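The buses had stopped at noon, so the councillor walked to the depot. It took her most of an hour. She kept to the shady side of the road and carried her papers in a shopping bag.

Grollwood had been closed for two weeks. The order had come down from the ministry in Loderel late in the evening, and by the morning there were barriers across both bridges. It was for the fever, the radio said. Everyone was to stay where they were. Nothing was said about the men who had come up for the harvest, whose homes were on the far side of the river.

There were a good many of them at the depot. Some sat along the wall with their bags between their knees. A few had strung a sheet from the bicycle rack and lay under it. The youngest of them stood up when he saw her, and then the others did too.

"Are you from the ministry?" he asked.

"From the council," she said.

He sat down again.

She asked who was in charge and they pointed to an older man who was shaving at the outside tap. He finished one cheek before he spoke to her. He said the farm had paid them up to the day of the order and not beyond it. He said they'd been given rice on the first two days and after that a lorry had come with bread, and then the lorry had stopped coming.

"Where do you want to go?" she asked.

"Morna."

"All of you?"

"All of us. It's three days on foot if they let us over the bridge."

She wrote it down. He watched her write it.

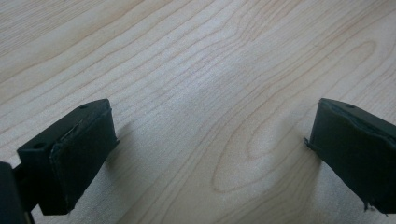 At the town hall the leader of the council had his window open and his jacket off. He was of the Wubshet group, as she was, and he had been a decent schoolteacher before he went into politics. He read her page through and handed it back.

"We can't open the bridge," he said. "That's Loderel's business."

"Then we can feed them."

"Out of what?"

"The festival money. There won't be a festival."

He thought about that. He said it would have to go to a vote, and there couldn't be a vote while meetings were banned. She said he could sign for it himself under the flood rules. He said it wasn't a flood.

"Does it say it has to be water?" she asked.

He got the book down from the shelf. It took him a while to find the page and he read it with his finger under the line. Outside, the loudspeaker van went past, telling people to go indoors.

"It says 'or other calamity'," he said.

She found him a pen. He signed, and dated it, and asked her how many loaves. She told him she would go back and ask the man at the tap.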